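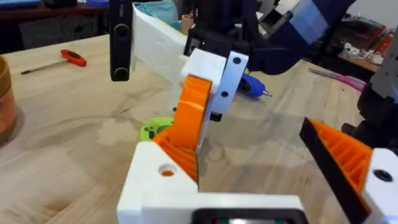

One of the light wooden workbenches at Fladby.

The open day at Fladby was listed as starting at 9, and the doors opened on time. I had come in from Cekby on the early bus, a ride of 45 minutes with a change at Trevatness. The stop is at the bottom of the hill. The sign for the workshops faces the other way, so you see it only after you have walked past the gate.

Coats go on a rail inside the entrance. Entry was free, and the parking lot was full by the time I left. Visitors went around in small groups, and ours started upstairs in the bench room. It used to be the drawing office for the old Tilahun furniture works and still has the long windows on the north side. The floor is the original one and it creaks.

I was mostly there for the benches. They have wooden tops in a pale color, and they were put in when the building was refitted in June. Our guide explained that the tops are sanded and oiled twice a year by the people who use the room. The height is fixed, which suited me but would not suit everyone in our group. I asked about vises and was told they are kept downstairs. People who need one sign it out at the desk.

The other half of the talk was about screens. The old drawing office had paper plans pinned along the wall, and the new room has monitors. The guide said the tenants asked for them to be near the work so that no one had to walk across to check a dimension. I can see the sense in it. The drawback is the cables — there are a lot more of them in a room like this than there were in the workshop I trained in, and I would want a better way of keeping them off the bench.

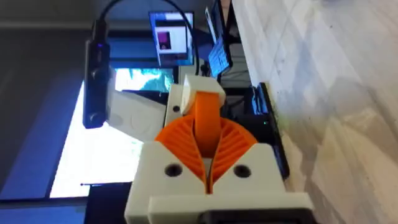
Thaís Conceição disagreed with me on the cables when we talked it over at lunch. She would leave them overhead and put the money into lamps, and she thought the north windows would not be enough by four o'clock in December.

Lunch was soup and bread in the old packing hall, paid for at the counter, cash only. The hall seats 144 and was half full. There is a small display about Tilahun along the back wall, with order books and a price list for kitchen chairs. Allow 20 minutes for it if you like that kind of thing.

After lunch there was a tour of the timber store, which I skipped to catch the bus. The last one back toward Trevatness leaves from the far side of the road, and there is no shelter.

Bench space can be rented by the month. The price list is at the front desk, along with a waiting list, and I put my name on it.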